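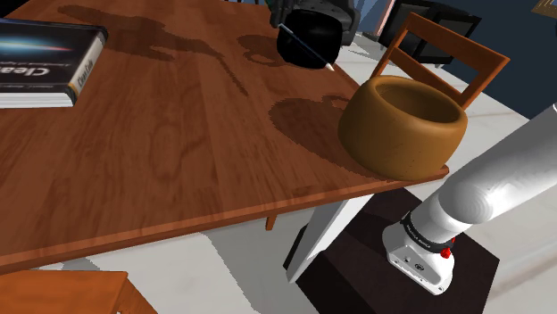
Perguntas frequentes da Brokico, biblioteca de empréstimo de livros técnicos

Juntámos nesta página as perguntas que nos chegam mais vezes por correio eletrónico e ao balcão, com as respostas tal como as daríamos a quem nos aparecesse à porta, ou seja, com alguma conversa pelo meio. Se não encontrar a sua, escreva-nos à vontade, que gostamos mesmo de receber cartas (e mensagens, vá).

O que é a Brokico?

É uma biblioteca de empréstimo dedicada a livros de programação, redes, bases de dados, matemática para informáticos e umas quantas coisas aparentadas que fomos deixando entrar por simpatia. Começou com a estante pessoal da Agata Greco, que já não cabia em casa dela, e foi crescendo com ofertas, heranças de escritório e uma ou outra compra feita por impulso. Neste momento o catálogo tem 361 títulos, alguns com mais de um exemplar.

Tenho de ser programador para me inscrever?

De maneira nenhuma! Temos leitores que trabalham em informática há décadas e temos leitores que estão a dar os primeiros passos, e também uma professora de música que veio à procura de um livro sobre processamento de som e acabou por ficar. Se tem curiosidade, já chega. Se não souber por onde começar, diga-nos o que gostava de conseguir fazer e nós pensamos consigo.

Como faço a inscrição?

Preenche-se uma ficha, ao balcão ou por correio eletrónico, com o nome, um contacto e a morada para onde quer receber os livros. Pedimos uma caução única de 18 euros, devolvida por inteiro quando sair, desde que não haja livros por entregar. Não há quotas mensais nem anuais. A ficha tem um espaço para observações e há quem nos conte ali a vida toda, o que lemos sempre com muito gosto.

Quantos livros posso levar de cada vez?

Três. Sabemos que a tentação de levar seis é grande, e também sabemos, porque já fizemos o mesmo, que cinco deles ficam na mesa de cabeceira a apanhar pó. Se estiver a escrever uma tese ou a preparar um exame, fale connosco e arranjamos maneira de esticar um bocadinho a conta.

Durante quanto tempo?

Seis semanas, com possibilidade de renovar duas vezes se não houver ninguém à espera. Os livros técnicos leem-se devagar, com o computador ao lado e muitas voltas atrás, e não queremos que ande a correr. Para renovar basta responder ao aviso que enviamos uns dias antes do fim do prazo, com a palavra «renovar» ou qualquer coisa que se lhe assemelhe. Quem trata disso é o Arben Jurić e ele percebe tudo.

E se me atrasar?

Não cobramos multas. Mandamos um lembrete, depois outro, e ao terceiro telefonamos, geralmente para saber se está tudo bem. Se houver outro leitor à espera do mesmo livro, dizemos-lhe isso com franqueza e pedimos que o devolva logo que possa. Enquanto tiver um livro muito atrasado não pode pedir outros.

Enviam para fora da cidade?

Sim, para qualquer morada a que o correio chegue. Os portes de ida são por nossa conta e os de volta ficam a cargo do leitor. Quem mora perto de Butisville pode deixar os livros no café Tralley, que tem a gentileza de nos guardar uma caixa atrás do balcão. Ponha-os dentro de um saco com o seu nome e peça para os juntarem aos outros. Costumamos ir buscá-los ao fim da tarde, lá pelas seis.

Como devo embalar um livro para o devolver?

O melhor é usar a mesma embalagem em que ele chegou, virada do avesso ou com uma etiqueta nova por cima. Se já não a tiver, embrulhe o livro em papel grosso e meta-o num envelope almofadado do tamanho certo. Os cantos são o que mais sofre. Por favor não cole fita adesiva diretamente na capa, por muito bem intencionada que seja a fita (temos um manual de compiladores que ficou sem metade do título e ainda hoje nos custa olhar para ele).

Posso sublinhar ou escrever nas margens?

Ora, esta é a pergunta que mais discussão deu entre nós. A regra a que chegámos é a seguinte: a lápis, com leveza, pode; a caneta ou com marcador, não. Gostamos de apanhar um «não percebi» na página 40 e, mais abaixo, na letra de outra pessoa, um «eu também não, mas veja o capítulo seguinte». Se encontrar uma gralha no código de um exemplo, anote-a num papelinho e deixe-o dentro do livro.

Alguns livros são muito antigos. Ainda vale a pena lê-los?

Depende bastante do livro. Um guia passo a passo para uma versão específica de um programa envelhece depressa e, quando já não serve, retiramo-lo do catálogo. Um livro de algoritmos, ou sobre a maneira de organizar e escrever código, aguenta muito mais anos, mesmo quando os exemplos vêm numa linguagem que já não é a sua. Na ficha de cada título indicamos o ano da edição e, quando sabemos, que partes estão desatualizadas. Essas notas são escritas quase todas pela Dragica Dervishi e algumas são mais divertidas do que os próprios livros.

Qual é o primeiro livro que recomendam?

Para quem nunca programou, sugerimos começar por um livro de introdução com muitos exercícios curtos, em qualquer linguagem que lhe agrade, e deixar os grandes clássicos para depois. Para quem já escreve programas e sente que se perde no que escreveu há um mês, costumamos falar do Clean Code, que é dos títulos que mais conversa dão no nosso grupo de leitura. Há quem o siga à risca e há quem discorde dele de uma ponta à outra, e por nós está muito bem assim: leia-o com um projeto seu aberto ao lado e vá vendo o que lhe faz sentido.

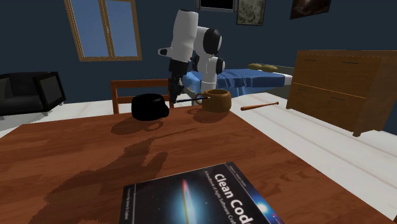 O Clean Code, de capa escura e letras brancas, em cima da mesa.

Têm um grupo de leitura? Como funciona?

Temos, sim, e é talvez a parte de que mais gostamos. Escolhemos um livro e lemos dois capítulos entre cada encontro, que começa às 19h30 e acaba quando acaba. Orienta a Angeliki Konstantinidis, com muita paciência para quem (como o autor destas linhas) chega só com um capítulo lido. Não é preciso levar nada preparado. Pode participar à distância, embora a ligação da sala tenha dias melhores e dias piores. O próximo ciclo abre em outubro e as inscrições fazem-se pelo mesmo endereço da biblioteca.

Os livros estão em português?

Uma parte está. A maioria é em inglês, e temos ainda uma pequena prateleira em espanhol, quase toda oferecida pelo Octavio Villca. Ao pesquisar no catálogo, pode filtrar por língua. Se o inglês técnico o assusta um pouco, peça-nos o glossário Trajkovski, que é um caderno feito cá em casa com 1000 termos e a tradução que costumamos usar para cada um. Cabe no bolso de um casaco e vai de oferta com o primeiro empréstimo, se o pedir.

Posso reservar um livro que está emprestado?

Pode, e convém, porque alguns têm fila. A reserva faz-se na ficha do livro, no botão «avisem-me». Quando o exemplar regressa, guardamo-lo durante dez dias em seu nome. Se entretanto mudou de ideias, diga, que não levamos a mal.

Aceitam ofertas de livros?

Aceitamos com alegria, mas pedimos que nos escreva primeiro com a lista dos títulos e o estado em que estão. O espaço é pouco e já nos aconteceu receber caixotes inteiros de manuais de impressoras. Dentro dos assuntos da casa, ficamos com quase tudo. O que não pudermos guardar procuramos encaminhar para escolas, e avisamos quem ofereceu. Se quiser, pomos uma pequena dedicatória na primeira página com o seu nome.

Perdi um livro. E agora?

Agora respire fundo e conte-nos. Acontece a todos, e a nós já nos aconteceu mais do que gostaríamos de confessar. Pedimos que o substitua por um exemplar da mesma edição ou de uma mais recente, novo ou usado, tanto faz. Se estiver esgotado, combinamos outro título de valor parecido. Para os livros molhados, roídos pelo cão ou com café entre as páginas, mande-nos uma fotografia antes de os deitar fora: muitas vezes ainda se salvam.

Posso publicar uma opinião sobre um livro que li?

Deve! Cada ficha do catálogo tem uma zona de comentários, com um limite de 2000 caracteres, que já dá para desabafar bastante. Não precisa de ser uma recensão a sério. Dizer em que capítulo desistiu ajuda imenso a pessoa que vem a seguir. Só retiramos comentários ofensivos ou que sejam publicidade a cursos.

Emprestam livros digitais?

Por enquanto não. As licenças são complicadas e a nossa cabeça, confessamos, está mais virada para o papel. Quando uma obra está disponível gratuitamente no sítio do próprio autor, pomos a ligação na ficha.

Posso passar o meu livro a um amigo sem o devolver primeiro?

Se o seu amigo também estiver inscrito, sim, e até nos poupa uma ida ao correio. Escreva-nos os dois no mesmo dia, um a dizer que entrega e o outro a dizer que recebe, e nós mudamos o registo. O prazo de seis semanas começa de novo para quem recebe.

Como posso cancelar a inscrição?

Devolva o que tiver consigo, mande-nos uma linha a dizer que quer sair e indique para onde devemos transferir a caução. Apagamos os seus dados e ficam apenas os comentários que tiver publicado, sem nome, a não ser que prefira que os retiremos também. E se daqui a uns tempos lhe apetecer voltar, a ficha é a mesma e preenche-se em cinco minutos.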